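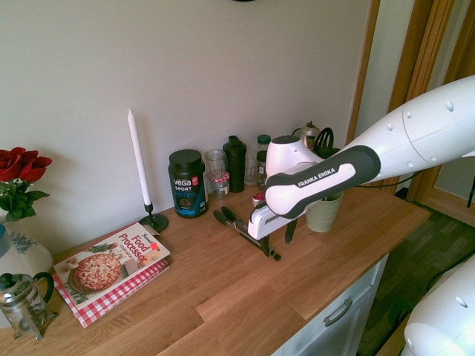
What goes in the utensil crock and what goes in the drawer?

Anything used daily that is longer than the drawer insert goes in the crock, handle down. Everything else goes in the drawer. Tongs are the exception and are covered under "Known problems" below.

Kilent Countertop Set

README

Kilent is a set of photographs and labels of things kept on kitchen countertops: utensils, crocks, jars, bottles, tubs, candlesticks and whatever else ends up against the wall behind the work area. The pictures were collected in home kitchens in Kultodthorpe. The labels say what each item is, where it sits on the counter, and whether it has been put away or left out.

The set was put together for people who study how kitchens are stored and used. It has also been handy for writing storage guides, and the counter layouts in the Pledado kitchen planning sheets were drawn up from an early copy.

Contents

Photographs: 1,656
Photographs with full labels: 1,000
Photographs with item names only: 656
Item names in the list: 138
Photographs with at least one pair of tongs: 662

File layout

photos/ holds the pictures, one folder per kitchen.
labels.csv has one row per item per photograph.
items.txt is the list of item names, one per line, in alphabetical order.
zones.txt explains the counter zones.
changes.txt is the change log.

Columns in labels.csv

photo: name of the photograph without the extension
item: a name from items.txt
zone: back, middle or front
state: upright, flat, leaning, in container, unknown
material: filled in only when it is plain to see, otherwise blank
text: any wording readable on the item, copied as printed
note: free text, often blank

Zones

Back is the strip along the wall. Most jars, bottles and tubs are here. Front is the strip a hand's width from the counter edge. Middle is everything between. An item that crosses two zones gets the zone that holds the larger part of it. For the tongs this is usually easy, but when they lie at an angle it can go either way, and the two labelers did not always agree. Disagreements were settled in favor of the zone nearer the front.

How items are named

Use the general name. A jar is a jar whether it has a metal lid, a cloth-pattern lid or no lid. The lid goes in the note. A bottle with a flip cap that is used for mixing drinks is "shaker bottle." A large plastic container of powder is "tub," and the brand goes in the text column. A crock is any open upright container that holds utensils, so a flower vase full of spoons is labeled crock. A crock full of flowers is labeled vase.

Utensils standing in a crock each get their own row if enough of the head is showing to name them. If only a handle or a bit of wire shows, the item is "utensil, other." Please don't guess between a strainer, a tea infuser and a small ladle. There were too many wrong guesses in the first version and they had to be redone by hand.

Candles and their holders are two rows.

Known problems

Tongs. Most tongs are too long for a standard drawer insert when open and too top-heavy for a small crock when closed. They lie flat on the counter more often than any other utensil in the set. Locking and non-locking tongs have the same name in items.txt. This should have been split and was not.

Clear glass. Jars and small bottles are undercounted where one stands in front of another. If the back one could not be made out, it has no row.

Labels turned away. The text column is blank for items with the label facing the wall or covered by something else. It does not mean the item is unlabeled.

Spice jars. One kitchen keeps its spices on a narrow rail above the counter. These were left out because a rail is not a counter. Two photographs from that kitchen were labeled before the rule was made and still have spice rows.

Heitmann list. Item names in the first version followed the Heitmann kitchenware list, which uses "turner" for spatula. All of these were changed to "spatula" and "slotted spatula." If you have old code that looks for turner, it will find nothing.

Changes

Version 3: zones redrawn, turner renamed, candle and holder split.
Version 2: material column added.
Version 1: first copy, item names only.

Corrections are welcome. Send the photograph name, the row as it stands and the row as it should be. The next version is planned for December.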